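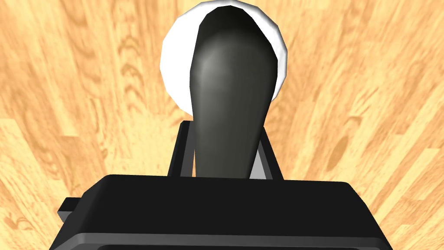 Welcome back, everyone, and welcome to the part of the course I look forward to all year, where we stop admiring robots and start asking them to clear the table. The question for this unit is whether a machine can do an ordinary chore yet, the kind you did this morning before you were properly awake, and my answer (you are free to argue with it in section) is "some of them, some of the time, in a kitchen it knows well." Most of our trouble lives in the last inch. When the dark finger of a gripper covers most of the round white thing it is meant to deal with, so that only a pale rim shows on either side, a camera looking along the hand has very little left to go on. You would simply feel your way. Please keep that in mind when you read the Mudgway chapter, which is cheerful about vision and says hardly a word about touch.

Now, some vocabulary before we go further. A chore is a goal plus a mess. "Wipe the table" sounds like one instruction, but it hides a good many others: find the edges, move what is in the way, know when to stop. Shop-floor work is easier in this respect, and Digby Whitelaw's guest lecture in September will cover the Lamero packing line, where the parts arrive facing the same way every time. A home never does you that favor! 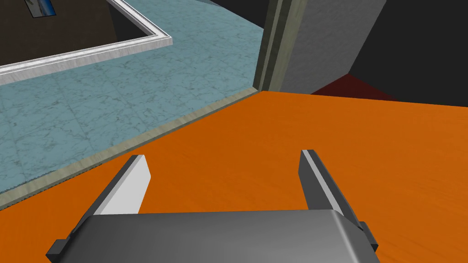

Fig. 2. Open gripper over the orange tabletop, simulated room.

Look at how much a machine has to sort out before it has touched anything at all. It needs to know where the table ends and the floor begins, and how far apart its own fingers are. In simulation we can hand it all of that for free, and we can run 400 tries overnight while we sleep. In the Stadimside exercise you will run 100, which is plenty for seeing a pattern, and I'd like you to write down the failures in plain words as well as in the log.

Reading for next time: the Skullau notes, section 2, and page 108 of the course packet.
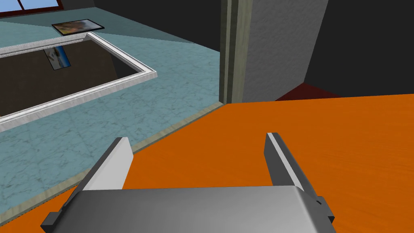 Notes by Sharon Kinyua, with additions from Csaba Szűcs

Csaba asked me to add a word on edges, and he is right. A bare table looks like the easiest place in the world to work, and for putting something down it nearly is, but a table with a marble floor well below it is also a place to drop things from. Heather Trevaskis likes to have her students mark a "no release" strip along the border of the tabletop, and I would do the same in your planner before you try anything clever. Kirsty Baxter will have the starter files ready for lab. Bring your questions about grip force, and bring the failure notes too, even the embarrassing ones.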